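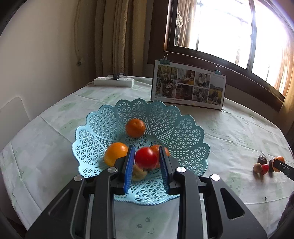 Mixed produce in an openwork plastic basket: tomato, mandarin and orange at table level.

Storing Fruit, Tomatoes and Corms at Room Temperature
Kitchen notes by Teodor Wallin, revised 10 July 2024

Container
An openwork basket is suitable for short-term storage of whole fruit. The openings in the wall let moisture escape from the sides as well as the top, and a damaged item can often be spotted without emptying the basket. A solid bowl does neither. If a solid bowl is all there is, put a folded dish towel in the bottom and change it when it feels damp.

Choose width over depth. One layer is best, two is acceptable for citrus. Tomatoes go on top or in a spot of their own, stem scar down, with no weight on them. Lattice walls have hard edges, and a ripe tomato pressed against one for a day or two will take the pattern.

Plastic baskets of this type are washed in lukewarm water with dish soap and a soft brush. A cloth will not reach into small triangular openings. Rinse, shake, and stand the basket on its rim until dry. Very hot water can warp a thin rim - one of mine from the Lemcombe flea market no longer sits level.

Position
Keep the basket out of direct sun. A table near a window is fine on an overcast day and poor on a clear one, as fruit on the window side warms and ripens ahead of the rest. Turn the basket half a turn each morning if it has to stay there.

A glossy wipe-clean tablecloth is practical under produce but holds moisture against anything set directly on it. Wipe it with a damp cloth, then a dry one, before laying anything out. Fold creases collect grit from root vegetables. Brush along the crease first, then wipe.

Sorting
Sort once a week. Take everything out and lay it on the table by type, large items at the back, small items in front. Handle each piece once and decide: use today, keep, or discard.

Press tomatoes lightly at the shoulder. If the flesh gives and stays down, cook it the same day. Citrus is judged by weight in the hand. A piece that feels light for its size has dried out inside, whatever the skin looks like. Check the underside of every item, where mold usually begins.

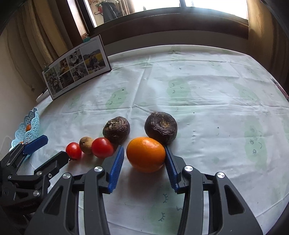 Corms need separate treatment. They carry soil in the rings of the skin and should not go back into a basket with fruit that is eaten raw. Brush them dry over newspaper and leave the papery skin on. Do not wash them before storage. A washed corm softens at the scar first, and from there the rot moves inward. Keep them in a paper bag with the top open, or in a shallow crate in a dark cupboard.

Large corms vary more than small ones. Press the scarred end with a thumb. Firm and dry is good. If it dents, cut it open that day and trim back to clean flesh. Some types irritate the skin when peeled raw, so wear gloves, and cook them through before eating.

Returning items to the basket
Heaviest first, at the center. Smaller citrus goes against the wall. Leave space between pieces where the amount allows. Bananas and apples speed up ripening in their neighbors and are better kept elsewhere, unless there is a hard tomato to bring along.

Reader correction
Guðlaug Skov of Sestbridge writes that her household puts ripe tomatoes in the refrigerator and has no complaint. This is reasonable for fully ripe fruit that cannot be used within 2 days. Take them out an hour before serving. Unripe tomatoes should stay out, as cold stops the ripening and the texture turns mealy.

She also asks about lining the basket with paper towel. One sheet on the bottom is enough. Do not run it up the sides, where it blocks the openings.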